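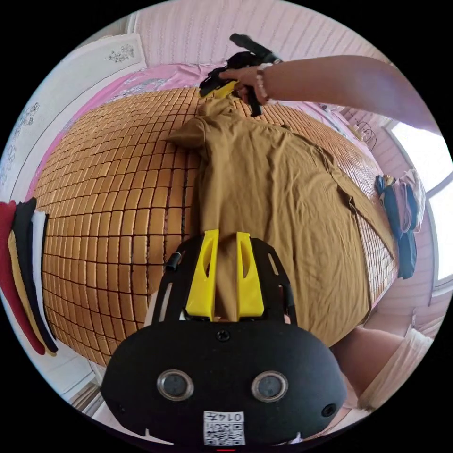
4. Comparing the two finger sets on cloth

Do section 3 first (pairing, lens wipe). Set A = Hollitz fingers, set B = Petevholm. Same housing, same operator, same garment for both or the numbers mean nothing.

4.1 Before you start

1. Long-sleeved shirt, flat on the work surface. Wrinkles are fine, leave them.
2. Other clothes off to the side. Folded or in a heap, doesn't matter.
3. Check the sticker number on the rear housing and write it on the run sheet. Čestmír Gajdoš lost a whole Sunday to a swapped pair – write it down.
4. Wipe finger faces with a dry cloth. No alcohol on set B.

Note: label side of the housing faces the operator. If you can't see both lenses you are holding it the wrong way round.

4.2 Pinch and lift

1. Open fingers fully.
2. Lower over the top edge of the garment untill a fold sits between the fingers.
3. Close slowly. Tips should meet on the fold.
4. Take the nearest corner with the second gripper. Pull just enough to take up the slack.
5. Hold for a count of 3. Log slip / no slip.
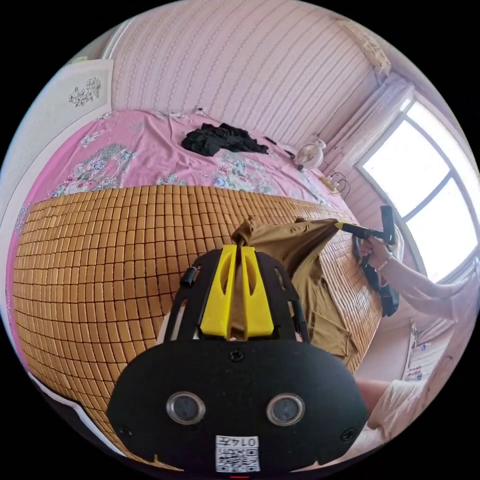
Fig. 4-2. Top edge pinched, second gripper on the corner.

Caution: don't yank. Side load on the fingers bends the bracket, and Sanville only ships brackets in packs of 6.

Caution: keep sleeves, bracelets and straps clear of the finger slots.

6. Release, smooth the garment, repeat. 60 pinches per finger set, then swap.

Note: thin fabric slips more with set A, so far anyway. Shazia Memon gets almost no slips with B on the same shirt – log your own, don't copy hers.

4.3 Sleeves

1. Lay one sleeve out straight, away from the body of the shirt.
2. Back off until the whole sleeve is in veiw of the lenses.
3. Approach from the cuff end first, then from the shoulder. Separate rows on the sheet.

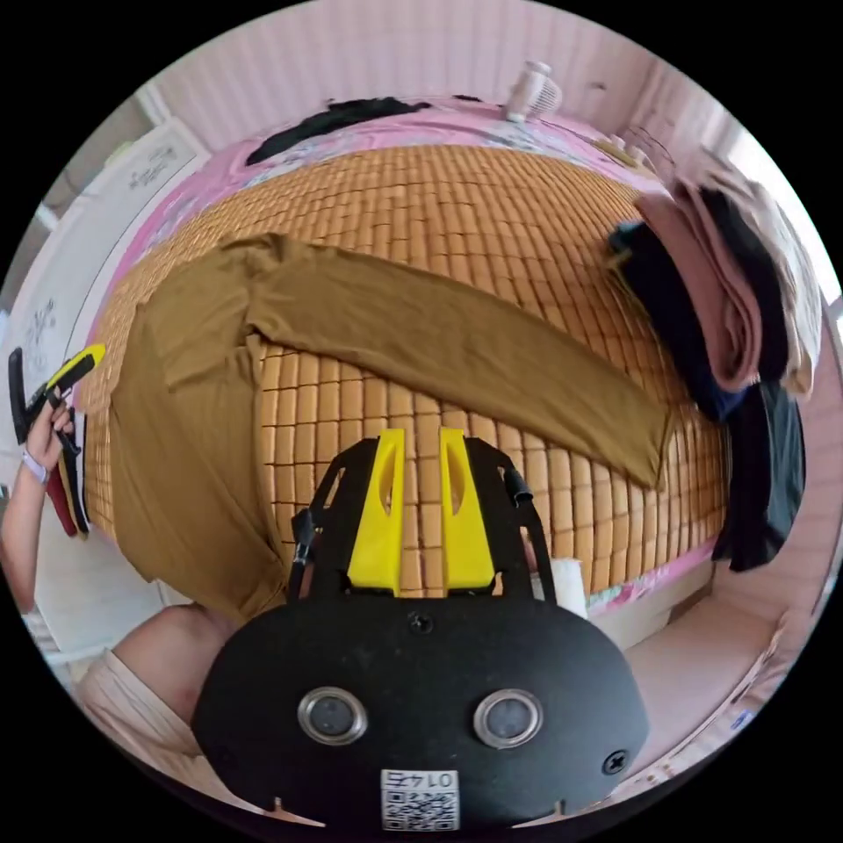

4.4 Swapping fingers

1. Power off. Wait for the light to go out.
2. Undo the finger screws, keep them in the Yousafzai tray.
3. Fit new set, cutouts toward the tips. Hand tight only.
4. Power on, open and close a few times, recalibrate (section 2).

Replace any set after 1000 pinches, even if it looks ok. Run sheets go in the March folder.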